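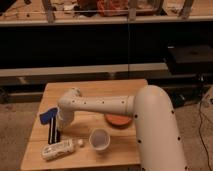 Gedelstead Robotics Club - Demonstrations and Open Days

How to run a tabletop arm demo for visitors

Updated 12/1/20 by Réjean Chisholm, after the June open day

You have a robot arm, a small table and a room that will shortly fill with people who expect it to make coffee. These are the steps we use at Gedelstead. They assume your arm already works, or at least worked when you went home last night.

1. Pick the table first

Use a small one. We spent two open days with the arm on a long bench, and visitors stood at the far end admiring a stapler. A small square table tells people where to look. Plain wood is good, and a warm light from overhead makes everything on it look more expensive than it was.

Check that the table doesn't rock. If it does, fold a piece of card and put it under the short leg. Kaisu Kauppinen once corrected for the wobble in software, and it took her most of an afternoon. The card takes less.

2. Choose objects people own

Ours come out of kitchens and recycling bins. A plastic bottle on its side, a clear cup, a flat round disk and a bit of bright blue cloth will keep a crowd going longer than any set of machined blocks. Visitors know what a bottle weighs and how a cup tips over, so they can worry about it properly.

Mix the easy with the awkward. Cloth is awkward. Clear plastic is worse, and you should say so out loud before the attempt. Put a spare of everything in a box under your chair.

3. Set the reach

Before the doors open, move the arm slowly over every spot where an object might end up. Watch the elbow as well as the gripper. People new to this stare at the fingers and then find that the forearm has swept a cup onto the carpet.

Leave objects under the forearm only if you have checked the clearance at the lowest pose you plan to use. Write that pose down. Paavo Tikkanen keeps it on a strip of tape stuck to the laptop, along with several older poses that no longer apply, so do cross those out.

4. Mark the standing line

Put tape on the floor beyond the arm's full reach, then add a good step. Children will stand with their toes exactly on the tape. Adults will stand over it and tell the children to get back.

One person holds the stop button and does nothing else. They don't answer questions, eat a sandwich or take photos for their cousin. Swap every 30 minutes, as it is a dull job and dull jobs get done badly after that.

5. Run the script

Ours lasts seven minutes and goes like this:

Say what the arm is going to try.
Bring the gripper down over the left side of the table and pause there.
Do one easy pick, then put the object back down.
Do one hard pick.
Let a visitor choose the next object.
Park the arm before taking questions.

The pause matters more than you would think. It gives the back row time to stop talking and gives you time to remember which program you loaded.

If a pick fails, say that it failed. We had a guest operator from Bruvent who greeted each dropped bottle with the words "as intended," and by the fourth one the audience had stopped believing him about anything, including the way to the restrooms.

6. Questions you will get

How much did it cost? Agree on an answer beforehand. Omar Hijazi and I gave two different ones to the same family.

Will it take my job? If your job is moving a cup a short distance with great care, we should talk.

Can it do the dishes? No.

What are the black dots for? Ask whoever set up your arm, and do it before the visitors ask you. I stalled for a surprisingly long time on this one.

7. Packing up

Park the arm, cut the power, then clear the table. Do it in that order. Coil the cables before anyone starts moving chairs, and look on the floor for small parts while the lights are still up.

Write your notes the same evening. Ours from June say "more cups," "tape came up by the door" and "ask Normand about the noise." Normand Petrenko has been asked about the noise. He can't hear it.

Groups who want to borrow the script or the box of objects can leave a note in the club mailbox. The box comes back with everything it left with, please, including the lid.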